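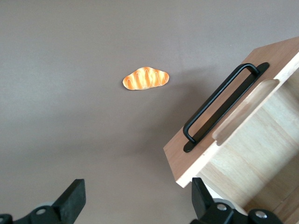 Wrist camera view with the fingers open, toy roll and box in view.

Most of the past month went into one question: how much of our pick-and-place policy's accuracy comes from the wrist camera, and how much from what the policy remembers about where things usually are. The short version is that it remembers more than I wanted it to.

Some background on the setup. The policy is a behavior cloning model we call Somboon. It takes two camera streams (one fixed, one at the wrist) plus joint positions, and it outputs short chunks of target poses that run before the next prediction. The task is to pick up a small toy bread roll from the tabletop and put it in a wooden box. We trained on 90 demonstrations, all recorded by teleoperation. The training code lives in a repository named Lulimbridge, and the evaluation harness, which is a separate and much uglier thing, is called Fillitz.

The task looks easy and mostly is. The roll is the awkward part. It is longer than it is wide, its top is ribbed, and it is glossy, so the highlights move as the wrist camera moves. A grasp across the short axis works. A grasp along the long axis pushes the roll away or pinches one end, and the roll then rotates out of the fingers during the lift. The policy therefore has to get the yaw right as well as the position, and yaw is where the two cameras disagree in how much they can tell you. In the fixed view the roll is a small orange blob. In the wrist view, at a normal approach height, the white zigzag line along the top is easy to see and gives you the long axis directly.

That led to a guess I was fairly attached to: the policy reads yaw from the wrist stream and position from the fixed stream. I wanted to test it before building anything on top of it.

The method is plain. During a rollout, Fillitz replaces one camera stream with a substitute while leaving the other stream and the joint positions alone. I used 2 kinds of substitute. The first is a blank image filled with the mean training color. The second is a real image from a different episode, matched by arm height so that it is at least plausible. Blanking is the usual choice, but it has a known problem. A blank image is far outside the training data, and a failure under blanking can mean "the policy needed this information" or it can mean "the policy has never seen a gray rectangle before and does something strange." The swapped image keeps the input looking normal and makes its content wrong, so a policy that relies on the stream should make a wrong move that you can predict.

The evaluation used 28 fixed start layouts. Each layout specifies the position and yaw of the roll, and the box stays within a small region near the right side of the workspace. I ran every layout under the normal condition and under each substitution, in shuffled order, without changing the lights between runs. The order matters. My first attempt ran the conditions in blocks, and the gripper pads had picked up enough dust by the last block that I no longer trusted the comparison. Those runs are discarded.

Under normal input, the policy failed on 2 layouts. Both had the roll close to the box wall, on the side with the black pull handle. One finger had to come down in the gap between the roll and the handle, and the policy stopped short both times. There are few demonstrations like that in the set, so I count this as a coverage problem and leave it there.

With the wrist stream blanked, the arm went to roughly the right place and then hovered. It rarely closed. This is consistent with my guess, but it is also consistent with the out-of-distribution explanation, so I give it little weight.

The swapped wrist stream was the useful condition. If the policy read yaw from the wrist image, the gripper should have rotated to match the roll in the borrowed image. In 6 layouts it did so clearly. In most of the others it rotated to a yaw close to the average of the demonstrations, whatever the borrowed image showed. Because the demonstrations favor rolls lying more or less parallel to the near edge of the table, the average is a decent answer on many layouts, and a decent answer is enough to succeed. The success rate had been hiding this from me.

I then went back to the normal condition and plotted commanded yaw against actual yaw for every grasp. The slope is well below one. The policy does turn the wrist in the correct direction, but it turns too little, and the compliance of the grasp covers the rest. I should have made that plot before doing anything else. It takes ten lines of code.

There is one confound I have not removed. The demonstrations were recorded by a single operator who tends to set the yaw early, while the arm is still high, and then descend straight. At that height the roll is small in the wrist view and the zigzag line is only a few pixels wide after downsampling. The policy may have learned to commit at a moment when the information is not available, in which case falling back on the average is the correct thing to do given the data. A different network would not help with that. Recording demonstrations in which the yaw is corrected late would.

The next set will do this. The protocol, filed under the name Brurnurden, asks the operator to start each approach with a deliberate yaw offset and fix it during the last part of the descent. Start yaws will be drawn from a uniform distribution and shown to the operator on screen, so that habit has less say in the matter. I will keep the number of demonstrations at 90 to make the comparison fair, and I will keep the same start layouts for evaluation.

I also want to try a larger crop of the wrist image – the current resize throws away most of the detail on the roll – but that goes in a separate run. Changing the data and the resolution at once would leave me guessing again. The swap condition is now part of the default evaluation in Fillitz and adds one extra pass per checkpoint. First batch of recordings starts Saturday.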